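About us

Midley is a small software company in Tranville. We write the layer that sits between what a robot arm senses and what it does next: perception, motion planning, force control, and the tools that let an engineer see why an arm made the choice it did.

Filippos Chrysikopoulos and Roswitha Eberhard started the company with one shared desk and a planner that could barely get round a mug. We're nine people now, and we still love the moment when new code meets a real table!
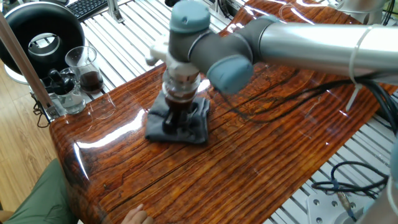 Holding a clear press vessel upright over the cloth.

What we work on

Household jobs are wonderful teachers. Liquids move, cloth folds however it likes, and a shiny surface can throw a depth estimate off completely. Our perception library, Vandeck, keeps several guesses about a surface alive at once and lets the planner ask for a second look before it commits. We have 3,316 logged runs in our test library, and every new release is replayed against them overnight.

Cloth is Roswitha's favourite subject (ask her about creases and you'll be there till lunch). Her controller works out how hard to press and where the fabric is likely to bunch up, then adjusts as the fingers move. 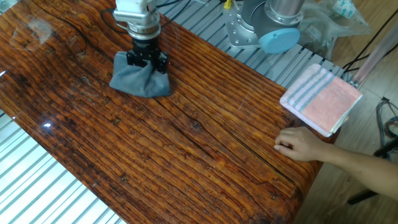
How we work

We keep our loops short. A change to the wiping controller goes through simulation in the morning and on to the arms after lunch, with an engineer at the table from start to finish. 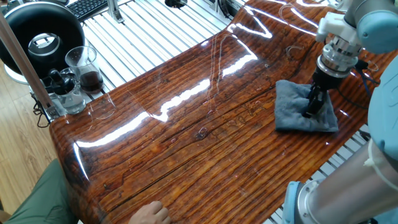

That habit has shaped our tooling more than any plan we ever wrote down. Namboodiri, our replay viewer, lines up camera views, joint forces and planner decisions on one timeline – scrub back to the odd moment and the reason is usually sitting there. It began as nearly 600 lines of script that Filippos wrote for himself, and now all of us have it open all day.
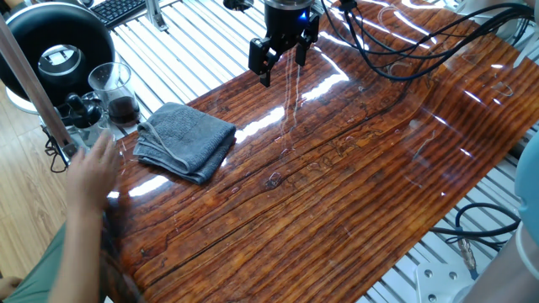
Come and say hello

We like visitors, students and awkward questions. If you build arms, write planners or have a task that your robot keeps getting wrong, send us a note and tell us what you're trying to do. Our door in Tranville is open to other teams most afternoons.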